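Notebook, Kurnonby workshop
2022-02-18

Right, the returners' scheme. Soudabeh and I finally sat down with the applications this morning and I want to get my thoughts in here before they go stale.
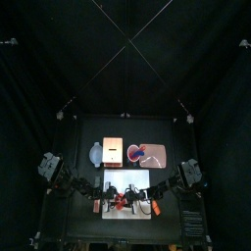 We had 59 forms in by the deadline, which is far more than I'd dared hope for (last September I was telling everyone we'd be lucky to fill the places at all!). Nearly all are women coming back to work after time out for children or parents, and a good few ran little businesses from home in between. One did the books for Tabrizi for years and then put down "no recent experience" on her form. I could have wept. She kept a whole firm going from her kitchen table!

Soudabeh Talebi wants to drop the question about career gaps altogether. I was on the fence, but I've come round to her side – it only makes people apologise for themselves. Ehsan thinks we should keep it and make it optional. We left it there, so Ehsan, if you're reading this, come and argue with me over tea.

Money next. Eneo have agreed to pay for three places, travel included, and Ivano are still thinking about it. The childcare top-up comes to 2,714 for the full run and we've got 1,213 of it so far, so I need to chase Ivano again and be a bit less polite this time.

Hours: mornings only for the first month, then people choose. I still don't like the early start, it's hopeless for anyone doing a school run. Moving it to half nine costs us nothing that I can see.

To do:
ring the Tabrizi bookkeeper myself
new form to Soudabeh, without the gap question
ask Ehsan Bagheri for last year's mentor list (my copy is missing the second page)
find out who has the key to the small meeting room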